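Search this site Enter keywords
Print | E-mail
4 min read

Let the public speak before the vote

I have lived in Preltstead long enough to know which pharmacy is open late, but I can't vote here. I have a green card, I pay the property tax like my neighbors, and my citizenship papers are still in a line somewhere. I do not complain about this. The rules were clear when I came. Still, there is one thing I can do without a ballot, and it is to stand up at the town council and speak for three minutes. Last December the council moved public comment to the end of the meeting, after all the votes are taken, and I think this was a mistake.

The change sounds small. Before, you came at seven, you wrote your name on the sheet, and by half past seven you had spoken and could go home to put the children to bed. Now you write your name on the same sheet and you wait. At the meeting about the Jiston Road buses I waited until 10:40 at night. The vote on the buses had passed two hours earlier. When my turn came I had a paper in my hand asking the council members to vote no, and I had to change the grammar while I was reading it, from "please do not" to "I wish you had not." For a person who learned English at 31, this is not easy. 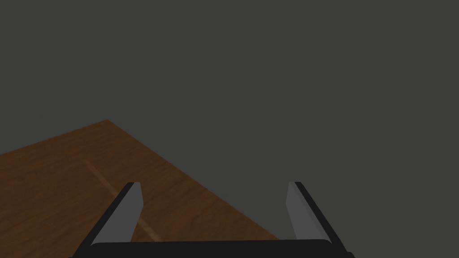
The council gave two reasons. The first is that the meetings were too long. The second is that the same few people speak every time. I want to take both seriously, for I don't believe that the members are acting in bad faith. They are paid very little and they also have children to put to bed.

On the first reason, the meetings are exactly as long as they were. If 12 people speak for three minutes each, it makes 36 minutes at seven o'clock and it also makes 36 minutes at ten. The only way the meeting gets shorter is if people give up and leave. I do think many people leave. I have seen coats go on during the sewer report. If that is the saving, the council should say openly that this is the plan.

The second reason is more serious. It is true that some faces come often. I am perhaps becoming one of them. But in the last council election the winning candidate in my ward had 2170 votes, and the last seat in the neighboring ward was decided by 66. We accept these results, as we should, even though most adults stayed home. It is strange to say that a small number is good enough for choosing the council but is not good enough for talking to it.

There is also the matter of who can wait. A retired lawyer can wait until 10:40. A consultant who is paid by a developer can wait until 10:40 and send the bill. The woman who opens the Taşdemir bakery at five in the morning cannot. She came once, about the loading zone in front of her shop, and left before her name was called. The loading zone was removed, and I can't say her three minutes would have saved it, but the members voted without hearing the one person who uses it every day. 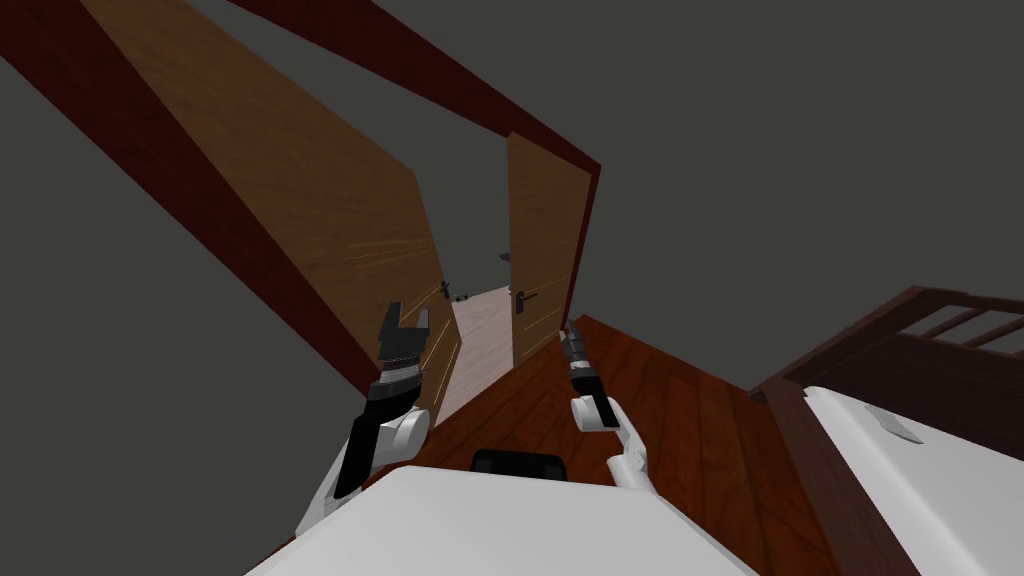 What they do in Cleter

In Cleter, where my sister-in-law lives, comment on a subject comes directly before the vote on that subject. General comment, on anything you like, is at the end. Each speaker has three minutes, or two if the list is long. I sat through one of these meetings on a visit, which my family found a strange way to spend an evening. It was slow in the beginning and then quite quick. One council member changed a sentence in a parking rule after a man explained that his truck would not fit in the space they had drawn. I had never seen this happen in Preltstead, in any season.

I'm told that the Cleter system came after a petition with 300 names. Here I would ask two things of our council. First, copy it for one year and keep a record of when the meetings end. Second, allow residents to sign the petition whether or not they are registered voters. The town clerk says that the charter speaks only of "inhabitants," and I am certainly an inhabitant, as my water bill will show.

Some friends tell me to write an e-mail instead. I do write e-mails. I get back a kind message that my opinion has been received. A person standing at the microphone is harder to receive in that way – the members must at least look up.

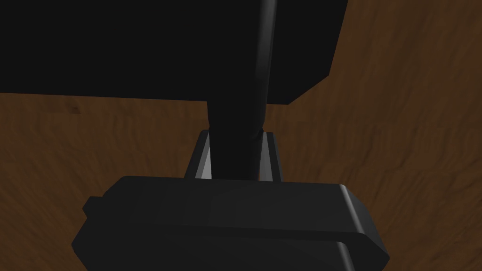
Yee-man Huang disagrees with me on one point and asked me to include it. The old system, in her opinion, was not so fair either, because seven o'clock is dinner hour for anybody who works a normal shift and takes the bus home. She would prefer that people can sign up by phone and be called at a known time, even by video, and she thinks that the order of the agenda matters less than I believe. If the clerk could say "you are at 8:15," she says, the bakery would have been heard under either rule.

I think she is right about the phone. I still want the comment before the vote, and I will say this again at the next meeting, at whatever hour they reach my name.

Print | E-mail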